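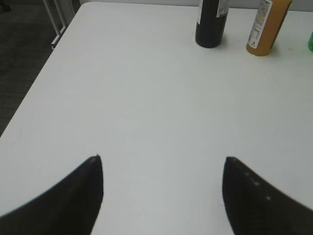
Clean the Table Last

Most maintenance sheets for a bench-mounted arm begin with the bench. Wipe the surface, clear the area, then go on to the fingers, the camera and the cables. The sheet we inherited at Haltanness did the same, and I followed it for two years before I changed the order. I now think the order was wrong, and that a good many small cells are being looked after in a way that throws away their best evidence.

The cell in question is a single arm with a two-finger gripper and a wrist camera. It picks up drink bottles and sets them down again over a plain white table. The work is light. Very little breaks. What goes wrong is slow: a finger tip wears on one side, a mounting screw backs out a fraction of a turn, the camera bracket creeps. None of these raises a fault code. The controller reports a good grasp as long as the fingers stop before they reach full close, and a finger that is slightly out will still stop on a bottle.

The table records some of this. A tip that has been touching down leaves a mark, and the mark sits where the touch happened. A stain near the place where a bottle usually stands suggests a cap that was not tight, or a grip that was. If the surface is wiped before anyone looks at it, the only remaining record is the log, and the log has no column for smudges.

So the order I argue for is this. Stop the arm and lock it out. Look at the table from the side, under the normal room lights, and write down any new marks with their distance from the table corner. Look at the wrist camera picture with the fingers open. Compare the position of both tips with the reference picture taken at the last setup. Check the finger screws with a torque driver. Check the bracket. Only then wipe anything.

The reference picture deserves more attention than it gets. With the camera fixed at the wrist, the fingers should appear in the same place in every picture at a given opening, whatever the arm is doing. If one tip has moved in the picture, then either the finger has moved or the camera has. Telling these apart takes a gauge block and a few minutes. At the Rafferty site they skip the gauge block and simply run the camera calibration again. This makes the numbers agree. It also hides a loose finger inside the calibration, where it will stay until the finger is replaced and every pick is suddenly off.

I had this argument in November with Teodor Laskowska, who wrote the service schedule for the Dranmont cells. His position is that a technician with 34 cells to visit can't be asked to read tables. He would rather fit new fingers every 3,000 cycles and be done with it. For his plant he may be right, as the parts are cheap and the bottles are all alike. But a fixed interval assumes that wear follows the cycle count, and on our cell it does not. It follows the bottle. Slick, narrow bodies are easy on the tips. Wide ones that stand a little crooked load one finger before the other, and the wear shows on that side.

There is a fair objection about time. The inspection adds over 3 minutes to a visit, mostly spent writing. I have tried doing it without the writing and it is worth very little. A mark that is not written down can't be called new the next time.

The Serell service template allows the steps to be reordered without a new approval. Move the wipe-down to the last line, add a field for marks above it, and keep the old reference pictures when new ones are taken.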